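Atelier : enregistrer des démonstrations à la pince manuelle, quelques conseils

Les réglages ci-dessous valent pour la pince tenue à la main, pas pour la téléopération.
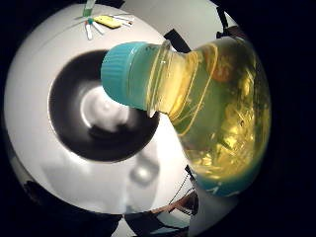
Bouteilles transparentes. Varier le niveau de liquide d'une série à l'autre et noter la valeur dans le nom de la série. Les reflets changent avec l'éclairage : garder les deux cas, lampe allumée et lampe éteinte.

Plan de travail. Ne pas tout ranger entre deux prises. Déplacer deux ou trois objets suffit - un plan toujours identique donne un modèle qui ne marche que chez vous.

Geste. Approche lente, fermeture franche, 2 secondes d'arrêt avant de relâcher. Une prise ratée puis corrigée se garde, avec l'étiquette « reprise ».

Volume. Sur le lot Clasendale, 2 510 épisodes enregistrés, 393 écartés au tri, presque tous pour perte de suivi. En dessous de 2 000 épisodes utiles, nous ne lançons pas l'entraînement.

Entretien. Objectif essuyé au chiffon microfibre à chaque changement de batterie. Vérifier aussi le jeu des doigts.

Voir aussi : étalonnage Purnasen, fiche d'avril.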